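Call for participants: open day at the Delard handling lab

Delard is looking for 14 people to take part in the open day of its handling lab in December. You don't need a technical background. Half of the places are for people who have never held a robot tool before, and the other half are for people who work with their hands: packers, cooks, dental assistants, tailors, anyone who picks things up and puts them down for a living.

The open day lasts from 10 in the morning until 4 in the afternoon. Visitors walk through in small groups and stop at each station for a short demonstration. Participants work at the stations. You will use a hand-held gripper to do ordinary jobs in front of the visitors, such as folding a cloth, sorting cutlery or moving cups from a tray to a shelf. You hold the tool yourself and close the fingers yourself. Nothing moves on its own at these stations. The robot arm is shown in a separate room, and Ntombi Steyn runs that demonstration with her own team.

Everyone gets a practice session of two hours in the week before the open day. Karabo Van Wyk teaches it. Most people need a while to get used to the width of the fingers – thin objects are harder than heavy ones – and you can repeat any job as often as you like. 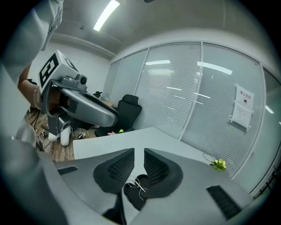 Participants work in pairs and switch every 20 minutes. One person does the job while the other talks to visitors, hands over the next object and resets the table. If you would prefer not to talk to visitors, say so when you apply and we will pair you with someone who doesn't mind.

What we ask of you:

You are 18 or older.
You can stand for 20 minutes at a time and lift the tool to shoulder height with either hand.
You can come to one practice session and stay for the whole open day.
You understand enough English to follow the safety talk.

Please wear closed shoes and leave rings and long necklaces at home. Lockers are available. Phones stay in the lockers while you are at a station.

What you get:

A payment of 431 for the practice session and the open day together, paid by bank transfer within 14 days. Lunch and travel by public transport are covered on both days. Parking is not.

Your movements at the station are recorded during the practice session and the open day. The recordings are used by Delard and by our partner Hirvonen. You will receive the consent form by email before you sign up for good, and Zodwa Maluleke will answer questions about it. Taking part is not a job application, but people from earlier open days have gone on to paid shifts with us.

To apply, write to Thaddeus Alcantara at the lab office. Tell us what kind of work you do, which hand you write with and whether mornings or afternoons suit you for the practice session. A few lines are enough – please don't send a résumé. We will reply to everyone, including those we can't place this time.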